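Unit 3: Single-Use Food Service Items and Local Waste Planning
Course handout, revised February 28, 2021
Prepared by Joelle Salameh

Purpose of this unit

Unit 2 dealt with household waste as a whole. This unit narrows the subject to items that are used once and thrown away within the hour: cups, lids, trays, napkins and cutlery. They make up a modest share of waste by weight, but they fill public bins quickly and are a frequent cause of sorting errors. Students should finish the unit able to read a simple waste audit and comment on a draft purchasing rule.

Required reading

Khasawneh, chapters 6 and 7. The second half of chapter 7 may be skimmed. Students who missed the January session should also read the introduction.

Key terms

Waste stream: all discarded material of one kind, followed from the place of use to final treatment.
Contamination: material placed in a collection where it cannot be processed, or acceptable material too soiled to be recovered.
Diversion rate: the share of total waste, by weight, that is kept out of landfill.
Liner: a thin inner layer that prevents liquid from soaking through paper.

Weight and volume

Landfill fees are normally charged by weight. Bins, however, are emptied when they are full, and light items with a great deal of air in them fill a bin long before it is heavy. A town that looks only at weight will underestimate the cost of street collection. Both measures should appear in any audit submitted for this course.

Case study: the town of Fondholm

Fondholm operates a bus station, a public market and a riverside park. During a trial period, staff at the market collected 3000 disposable items and sorted them by type. Lids were recorded separately from cups, as the local processor accepts one and refuses the other. The trial was repeated after new signs were installed, and sorting improved at the market entrance but hardly changed near the food stalls. The report suggests that people carrying food do not stop to read. It recommends placing matching bins side by side — never alone — and using the same colors across all three sites.

Points for discussion

1. Who should pay for street collection: the seller, the buyer or the town?
2. A paper cup is often assumed to be recyclable with office paper. Many have a liner, and local rules differ. How should a sign deal with this? 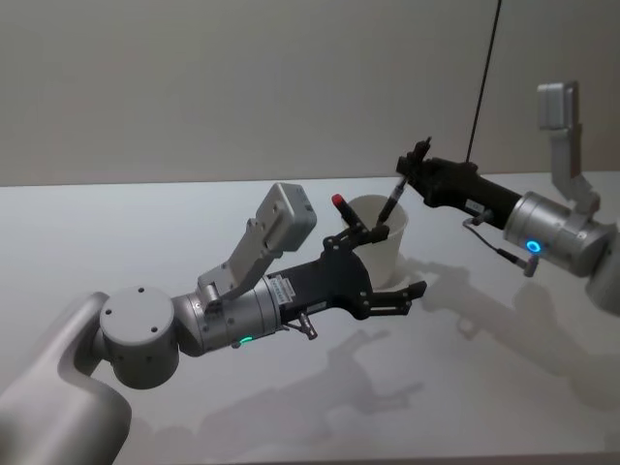

3. Would a deposit on reusable cups work at a bus station, where many customers do not return the same day?

Written assignment

Submit a response of no more than 3 pages on one of the discussion points. Refer to the Fondholm case and to at least one term defined in this handout. The assignment carries 10 points. Late work will be accepted only by prior arrangement with the instructor.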